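Desk lamps and study tables: frequently asked questions
Updated March – Jean Carnegie, Helbridge Learning Centre

How do I adjust the lamp?
Bend the gooseneck with one hand and hold the base with the other. Do not pull on the shade.

How far should the shade be from my work?
About 20 cm. Closer than 10 cm gives glare on glossy paper and a very small lit area.

Which way should the cord run?
Towards the back of the table, behind anything you are using. Small items that roll should be kept clear of it.

Where is the switch?
On the base. On the blue gooseneck lamps it is a small black square at the side.

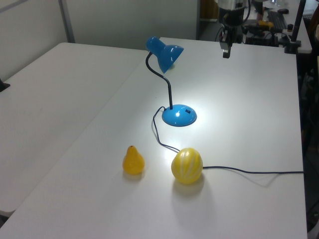 Can I move a lamp to another table?
Yes. Switch it off and unplug it first. Tables seat two – please leave one lamp per table.

Who do I tell about a faulty lamp?
Ute Hinrichs, front desk. Colour-coded fault tags are kept there.

© Helbridge Learning Centre | Contact us | Back to top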